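Home | Talks | Slides | Notes | Contact

LOANS NOTES, spoken version, 9 May 2020

(slides are on the shared drive, these are just for me, dont hand out)

Start quick. Say hello, thank Gudrun Wiegand for setting up the call. Check people can hear. Mute everyone.

Who I am. Nine seasons with Plescombe, first as youth coach, then looking after the loan players. Never a scout. Say that early, they always think scout.

What I want to talk about: what happens to a player between the phone call and the first match at the new club. Not fees, not contracts. Sabine Kasten did contracts in January and did it better than I could. If they ask about recall clauses send them to her slides.

SLIDE 1, title

Skip.

SLIDE 2, the phone call

Usually late. Usually the player is eating dinner. Tell the Kotum story. Left back, 19, in the car with his mother, gets told he's going on loan, says yes before he hears where. Then has to ask his mother to pull over. He made 30 appearances for Kotum that season and still couldn't tell you who signed the form.

Point: a young player says yes to everything. So the yes doesn't tell you much. Call back next morning. Ask again. Ask different questions. Where will you sleep. How do you get to training. Who do you know there.

Pause here for a sip of water.

SLIDE 3, the first 4 days

This is the part I care about. Go slow.

Day one, medical and paperwork, everybody is nice, photo with the shirt.
Day two, first session. Doesn't know the names. Doesn't know the drills. Gets shouted at in a drill everyone else has done for two years.
Day three, usually a day off or a light one. Worst day. Sits in the room. Calls home.
Day four, team shape, he finds out if he's in the squad.

What we did at Plescombe: somebody from the parent club drives over on day three. Lunch, no clipboard. Don't talk about football unless he does. I got this wrong the first season, turned up with clips of his second session on a laptop. He watched them very politely and didn't answer my calls for a week.

Horácio Veloso does this part better than me, he just turns up and asks to be shown the town. Player has been there three days and has to play guide. Works every time. (Check Horácio is on the call before telling this. If he is, tell it anyway.)

SLIDE 4, minutes

Graph. Dont read out the graph.

Main number: 229 minutes. That's what our midfielder had at Gebretsadik by the halfway point of his loan. Sounds terrible. Board wanted him back. Ask the room, would you bring him back?

Let two people answer.

Then: look at where the minutes came. First stretch almost nothing, subs appearances, 87th minute one time, touched the ball once and it was a throw in. Then a start. Then another start in the cup. The coach had been teaching him to play deeper and wasn't going to use him till he could do it. The coach told us this. Once. In an email that went to the wrong person.

So, the minutes are a number you look at after you've talked to the coach.

He stayed. Finished the season as a starter. Came back to us a different position from the one he left in, which caused its own argument, story for another day.

SLIDE 5, talking to the other coach

Short list, say it dont read it.

- one contact at each club, by name, both sides
- same time every two weeks, ten minutes
- ask what he's being asked to do, before asking how he's doing
- write it down and send it back to them the same day

Last one matters most. More than half our fights with other clubs were two people remembering one phone call diferently.

Mention Ute Hellwig's form. One page. She wouldn't let anybody make it two pages. Position played, position trained, sleep, travel, injuries, one line from the player in his own words. The player's line is the one I read first. One boy wrote "fine" for eleven weeks and then wrote "ok" and I got in the car.

(He was homesick, and his landlord had sold the house. Both fixable. Took an afternoon.)

SLIDE 6, being recalled

Nobody trains for coming back. Player has been a starter, has a song maybe, comes back in January and he's fourth choice with a locker by the door.

Tell them about the striker. No names, people will guess, don't confirm. Scored for Prarinness against everyone in the division, came home, sat on the bench, in the second month asked if he could go back. Not to play. Just to train with them on his day off. We said no. I'd say yes now. I'd drive him.

What to do in practice: meeting before he comes back, with the head coach in the room. Tell him straight where he stands. If you don't know then say you don't know. Players can take fourth choice, they don't take well to finding it out off a team sheet.

SLIDE 7, families

Keep short, running over by now probably.

Nayeli Salinas did the family work for us, part time at first. Schools, doctors, flights for parents. Before she came we had a partner and a baby arrive in a town with no car and a bus every hour. Player was late to training twice and got fined. Fined! He was carrying the shopping.

If your club has money for one more person in the loans department, hire this person before another analyst. Expect pushback here. Someone always says the agent should do it. Answer: some do. Many of them live four hours away.

SLIDE 8, this season

Careful. Everything is stopped. Players on loan are in flats in towns where they know hardly anyone, training on their own, parent club says ask the loan club, loan club says ask the parent club.

What we're doing: call every loan player twice a week. Different people calling, so it's not always the boss. Bike or mat sent if they haven't got one. Made sure every one of them knows who is paying him and until when, in writing. Two didnt know. Ask the room to check theirs today.

Don't guess about dates for restarting. I have no idea. If pushed, say I have no idea.

SLIDE 9, questions

Likely ones:

How many loan players can one person look after? Depends on the driving. I had too many the second year and I was no use to any of them.

Would you loan to a club with a different style? Yes if the coach wants him. No if only the chairman wants him.

Foreign loans? Language lessons before he goes, even bad ones. Come back to Horácio for this, he has done it as a player as well.

What about goalkeepers? Different talk. They go to play or they shouldn't go. Keeper on a bench somewhere else is a keeper on a bench with a longer drive.

If nobody asks anything, go back to slide 4 and ask who still would have recalled the midfielder. Somebody will.

Finish on time. Thank Gudrun again. Say form template goes out by email tonight, Ute has said ok to share it as long as it stays one page.

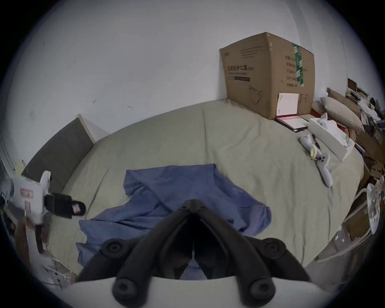
Also for the email: Sabine's slides from January, and my number for anyone who has a player stuck somewhere and wants to talk it thru. Evenings are better.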